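A Saturday Once-Over for the Living Room
by Eino Kiiskinen, 16/03/2024

I like to give the living room a proper going-over in March, when the low sun comes in sideways and shows me everything I managed to miss all winter (and it is always more than I'd like!). Pour yourself some coffee first. None of this is hard work, but it does go on a bit.

Dull plastic and fine patterns

Smooth, matte plastic only wants a barely damp cloth, and I'd leave the sprays in the cupboard. Where there's a strip with a crosshatch pattern, or a row of little tabs, I switch to an old soft paintbrush and flick the dust downward. Buff any metal rims last, with something dry.
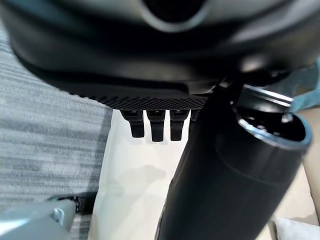

Matte gray plastic, a crosshatch strip and a bright metal rim: cloth, brush, dry cloth.

Plugs and connectors

Do get down low and look at the ends of your cords, especially the round kind with small metal pins set inside. Unplug first, always. A dry brush around the raised lip is plenty, and please keep water and cotton fluff well away from the pins. I wipe the outside with a dry microfiber cloth and check that nothing is cracked before I put it back.
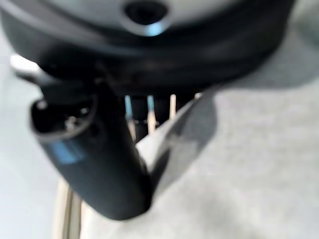
Pillows with some life in them

A soft gray pillow on a beige sofa can look awfully tired by the end of the week. Stand it up on the seat, take it by both sides and squeeze inward, then let go and turn it a quarter. Two or three rounds will do for most, though my oldest ones need more coaxing. Fuzzy covers like a light brushing afterward, all in one direction.

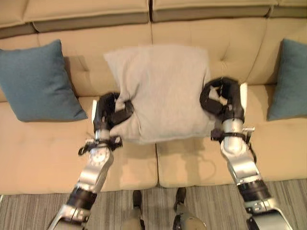

Last of all, the seat

Vacuum the sofa seams with the narrow nozzle before the pillows go back on, and if you have a sectional, pull the pieces apart at least once each spring. I found a perfectly good pair of reading glasses in mine.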